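Zaltero Irlow 12 portable scoreboard: long-term review

The Irlow 12 is a battery-powered scoreboard and shot clock for school and club basketball. It consists of a main display, two separate 24-second units and a handheld console. I have used one since the start of the season for a men's second-tier regional side and the under-16s, on a court with no fixed board. The club bought it at full price.

Display

The main panel shows home and away score, period, game time, team fouls and possession. Digits are red for time and amber for everything else. From the far baseline, 28 metres away, the score is readable without effort. The foul count is set in smaller digits and takes a second look from the same spot.

There are four brightness steps. The second is enough for most halls. The top step was needed once, at an early afternoon fixture in a hall with a full glass wall on the south side, and there the amber digits still washed out during the first half. The red ones held up.

Viewing angle is good to either side and poor from below. A player on the bench directly under the panel can't read the possession arrow. Mounting it higher makes this worse, so we run the stand at its middle setting.

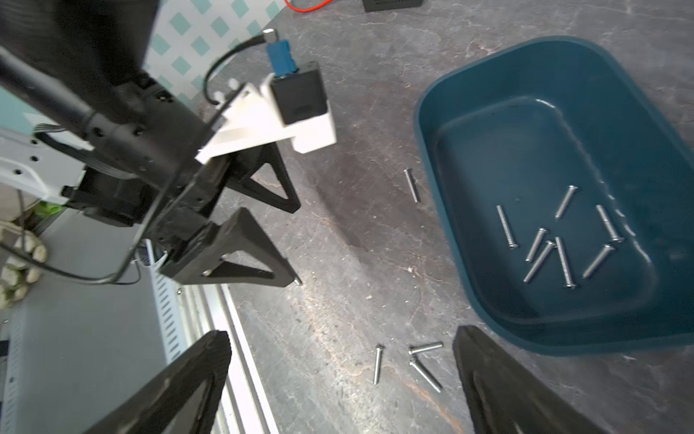
Console

The console has a membrane keypad and a two-line screen. Start and stop share one large key, in the right place for a thumb. Score keys are in two blocks, one per team, with plus one, plus two, plus three and minus one. A minus two would have been useful. Baskets are disallowed often enough that pressing minus one twice, with a half-second lockout between presses, becomes tiresome.

Krystyna Borkowska has run the table for most of our home games and learned the console in one evening. Her main objection is the shot clock reset. There are separate keys for 24 and 14 seconds, correctly, but they sit side by side and feel identical. In the May play-off against Sanard the wrong one was pressed three times. We have since put a raised sticker on the 14 key, and there have been no more mistakes.

Corrections to game time require the clock to be stopped, then a two-key hold, then entry from the number pad. Tenths can be set in the last minute only. The procedure takes six seconds once practised. The referees did not complain about it.

Timing

I checked the game clock against a calibrated stopwatch over four ten-minute periods. The largest difference was 0.1 seconds, within my own reaction error. The shot clocks agree with the main panel by eye. Radio delay between console and panel is not noticeable. The horn sounds on zero and the red edge lights come on with it.

Zaltero gives a radio range of 100 metres. I had no reason to test that. The link dropped once, with the console on a metal table behind a row of full lockers, and came back without losing the time or the score.

Battery

One charge lasted through three full games with warm-ups at the second brightness step, and the indicator then read one bar of four. At the top step, expect two games. Charging from empty takes five hours. The shot clock units have their own cells and their own chargers, so three sockets are needed overnight.

Assembly and stand

The stand is a two-section aluminium tripod. The panel hangs on a bracket and is fixed with four M6 screws, which are supplied. The hex key is also supplied and is too short to give decent leverage; use your own. Check the screws each month. Two of ours had worked slightly loose by the fourth away trip.

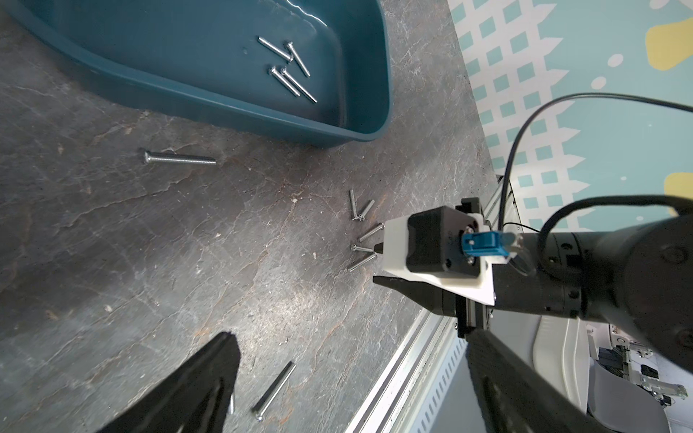

Screws in the tray, with a longer threaded one on the table.

Set-up by one person takes 12 minutes from the bag to the first test horn. With two people it takes seven. The bag itself is the weakest part of the kit. The zip failed in the second month and the replacement has a different pull but the same zip.

Compared with the Fakir

We borrowed a Fakir board from Venkatesh Kartha's club for two weekends. It is lighter, costs 70 pounds less and has a better bag. It also has no individual 14-second reset, so the operator has to stop and step the clock down by hand. For junior games played without a shot clock, the Fakir would do. For a senior league it would not.

Support

I wrote to Zaltero twice, once about the zip and once about a dead segment on the away score. Both were answered the next working day. The segment board arrived in a padded envelope with a printed sheet, and fitting it took half an hour.

Verdict

Recommended for clubs that need a compliant shot clock and have to carry it from hall to hall. Budget for a better bag.

Price as tested, for the clocks, panel, console and stand: the club rate, with spare segment boards at 12 pounds each.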